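Oiling a tabletop over a plank floor

Last updated: August 5, 2018

Besa
Our reading room has a pale tabletop and a darker reddish-brown plank floor. The tabletop was last oiled in October and now marks easily. May the same floor oil be applied to both surfaces, and what quantity should be ordered? The floor measures 127 square feet.

Kioko
Floor oil is generally suitable for tabletops, provided that the label permits indoor furniture. Oils with a red or brown tint should be avoided on light surfaces. Apply one thin coat, wipe off the excess, and allow 18 hours before use. Light tops over or near darker flooring:
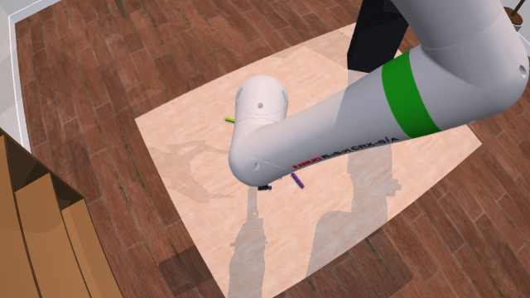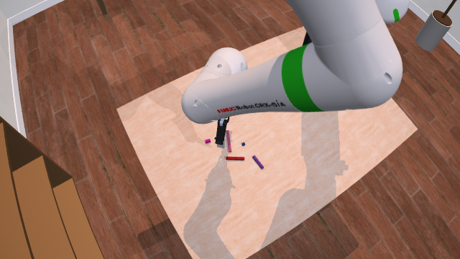
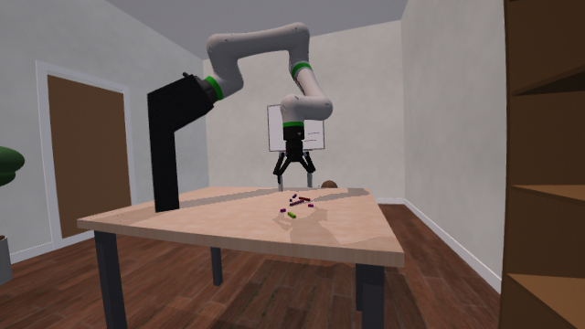 Senitska
I would dispute the 18 hours. In an unheated room, our clear oil required around three days, and the can advised the same. One quart should cover your floor once. Please test any product on the underside of the tabletop first, and lay oily rags flat outdoors to dry before disposal.

Nistetti
Same issue with marks. We used wax.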